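How to wash a pillow without ruining it

Last updated June 13, 2023

Most of us wash the pillowcase and assume the pillow is being looked after by some kind of osmosis. I did this for years. Then I took the case off one that had come with me through two flats and a long cold, and saw a map of the world in tea colours.

Start with the label. Polyester and most feather pillows can go in the machine. Memory foam can't, and if you try it you will own a bag of crumbs. Solid foam gets a wipe with a damp cloth and a day by an open window, and that's all it wants from you.

Before anything gets wet, take off the case and check the seams. A split of the smallest size will empty itself into the drum. I sewed up one of mine badly, in the wrong colour thread, and it has held perfectly well. Then give the pillow a good shake by one end to get the dust and crumbs out. 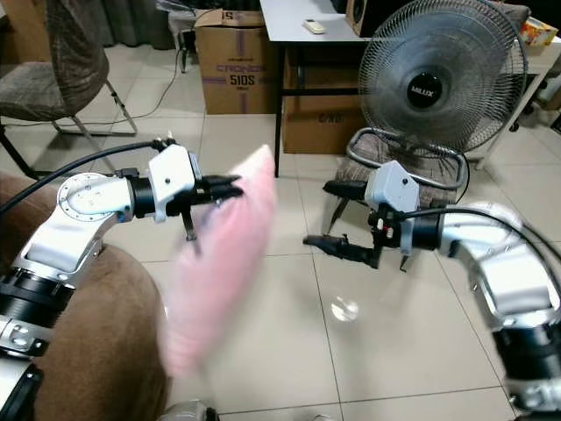
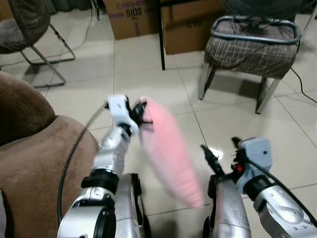
Wash two at a time if your machine will take them, one on each side of the drum. A single pillow bangs about like a drunk in a wardrobe. Use liquid detergent, and half of what the bottle suggests, as the bottle is written by people who sell detergent. Go for 40 degrees and a gentle cycle, then run a second rinse. My friend Solomiia Symonenko skips the second rinse and says hers are fine. Hers smell of lavender at a distance of several feet.

Stubborn yellow patches can be rubbed with a paste of bicarbonate of soda and water and left for an hour. They will fade. They may not go, and you'll be putting a case over them anyway.

Drying is where people come unstuck. The outside feels done long before the middle is, and a damp middle goes sour. Tumble on low with two clean tennis balls, stopping every half hour to pull the clumps apart with your fingers. It's a noisy business, so warn whoever lives downstairs. On a line, lay the pillow flat over two strings and turn it whenever you remember. Allow a full day, and longer in what we call summer.

To test it, squeeze the centre hard and hold it against your cheek. If it feels cool, it's still damp and needs another go.

Feather ones take the longest. Mine needed four rounds in the dryer and smelt of wet duck until the third.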